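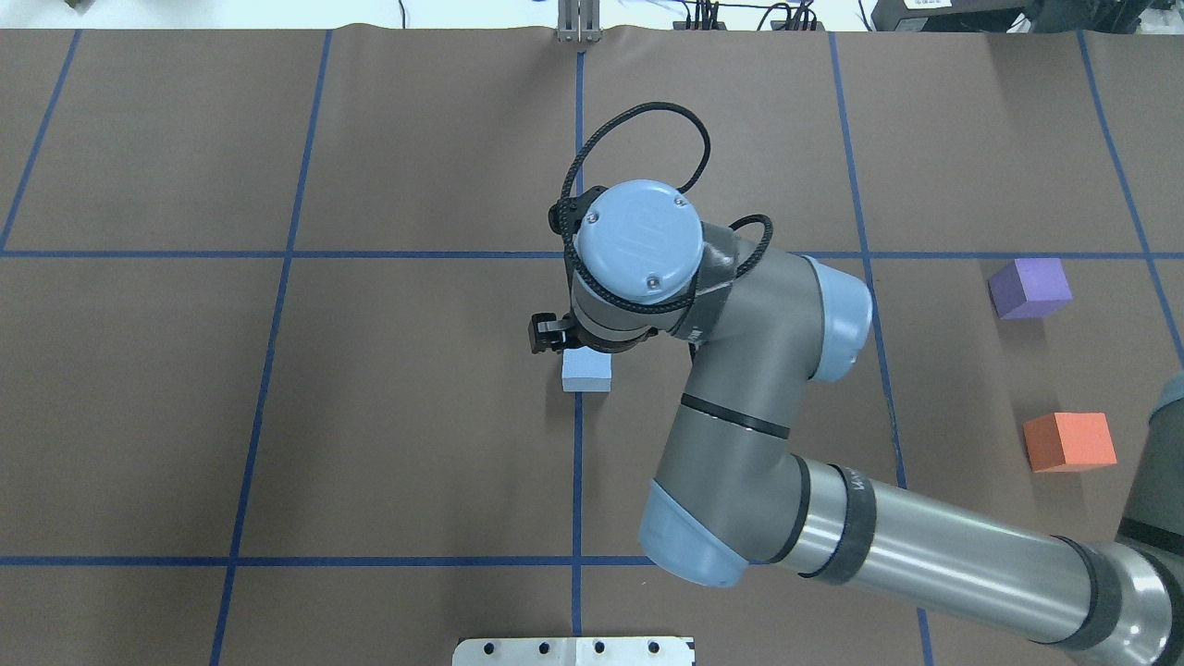
Chapter 11
Grain After the Harvest

Development projects love a harvest. It photographs well, it happens on a schedule, and the minister can be driven out to stand in it. What becomes of the maize over the following months is a quieter matter, conducted in the dark by weevils, and the budget for it tends to be whatever was left after the speeches.

This chapter is about storage: who does it, what it costs, and why a farmer who knows perfectly well that prices will rise may still sell the whole crop the week it comes in.

We use the district of Kunosero throughout. It has one rainy season, one paved road, and a long record of visiting experts. In September, when maize is cheapest, trucks leave the district full. Months later many of the same households are buying maize back at prices that would make a moneylender blush. Visitors have often put this down to poor planning. The households had school fees due, a debt at the input shop, and a storeroom with a leaking roof, and had planned around all of them. 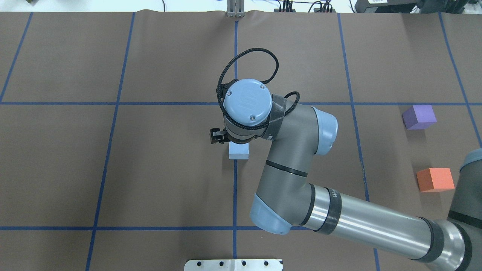 Figure 11.1 A gray and pale blue robotic arm over brown paper gridded with blue tape.

We use cookies to remember your reading preferences. Accept all | Manage settings

Two schemes reached Kunosero within a few years of each other. The first, run by the Nostell Program, built a central warehouse with a handsome concrete apron. Farmers could deposit grain, receive a paper receipt, and borrow against it at the bank. The bank was 20 miles away and did not recognize the receipt.

The second, Arkitz, sold airtight bags at a small profit through village shops. The bags cost more than ordinary sacks and punctured if dragged, and people grumbled about both. They also bought them, which is more than can be said for most things described in project literature as "appropriate."
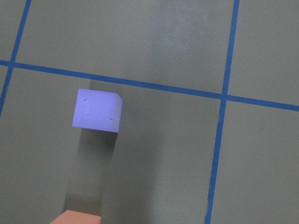
Figure 11.2 A lavender cube on a gray surface crossed by blue tape.

It would be pleasant to stop there and declare a win for the market. The trouble is that the bags did nothing for the family that needed cash in September. A bag keeps insects off your grain. It will not keep off your creditors. For that you need something like the warehouse loan, working properly, and Section 2 looks at the Evangelista growers' group, which eventually got one from a lender willing to come and look at the grain.
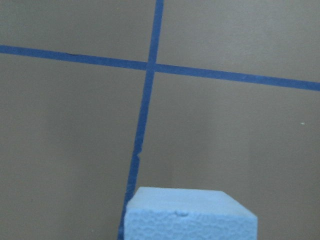
Their terms were dull, and we give them in full. As you read, keep a note of who carries the risk at each stage if the price fails to rise. In a good many published accounts the answer is the farmer, and you will find it in a footnote.

Before starting Section 1, find out what a sack of the main local staple costs where you live at harvest and again just before the next one. Ask a trader as well as the ministry. Write down both sets of prices, and bring them with you when we reach the arithmetic.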